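Edemstead Tenants' Exchange
Board: Shared Rooms and Household Waste
Topic: Yellow bags and the small table bin

fustow_desk
Posted 9:14 a.m.
Members are asked to comment on the proposed change to bag collection in the shared rooms. Under the present arrangement, Wurneo supplies yellow bags in rolls of 50, and one bag is issued to each table. The proposal would end the issue of bags to tables and require all waste to be carried to the main bin by the door. Comments will be accepted through the end of March.

north_stair_8
Posted 9:52 a.m.
I do not support the proposal. The door bin is already full by early afternoon, and it was purchased for paper only. Bags at the tables have kept wrappers off the floor.

Amundsen_Row
Posted 10:20 a.m.
I must respectfully disagree with the previous member. The building used 4,000 bags last year, and many were discarded with very little in them. A bag that has been crumpled once can be shaken out and used again. The present rules do not say so, and they should.

north_stair_8
Posted 10:31 a.m.
Reuse is acceptable for dry waste. It is not acceptable for anything that has held food or drink. I would ask that any new wording draw that line clearly.

quietfloor
Posted 11:05 a.m.
A related matter is the disposal of liquids. The rules permit small open containers on the tables but do not state where the contents are to be emptied. Liquid should never go into a yellow bag – the seams do not hold, and the carpet in the table room was cleaned last fall at a cost of 400 dollars.

Amundsen_Row
Posted 11:17 a.m.
On liquids we agree. I would add that a container with an open top should be emptied at the sink before it is moved to another table. For reference, the bag and one of the containers under discussion:
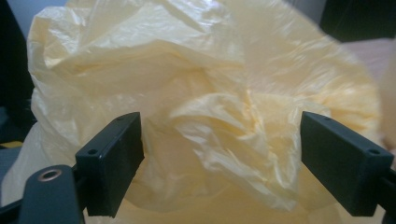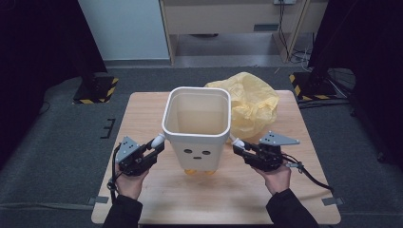
Photos: Amundsen_Row / Edemstead Tenants' Exchange

The container with the face is pleasant to look at, and the two side handles are useful. My concern is with the open top. It should not be carried across the room with liquid in it, and the bag should be kept well clear of it on the table.

quietfloor
Posted 11:40 a.m.
A container with a lid would settle the matter. Fustow has offered lidded models to other buildings.

north_stair_8
Posted 11:48 a.m.
I see no need for a purchase. The sink is eight steps from the table room.

fustow_desk
Posted 1:30 p.m.
The comments above have been recorded. The draft will be revised to permit the reuse of bags that have held dry waste only, and to direct that liquids be emptied at the sink. The question of lids will be listed separately. Members who wish to keep the table bags should state so in this thread.

north_stair_8
Posted 1:42 p.m.
Please record me in favor of keeping them.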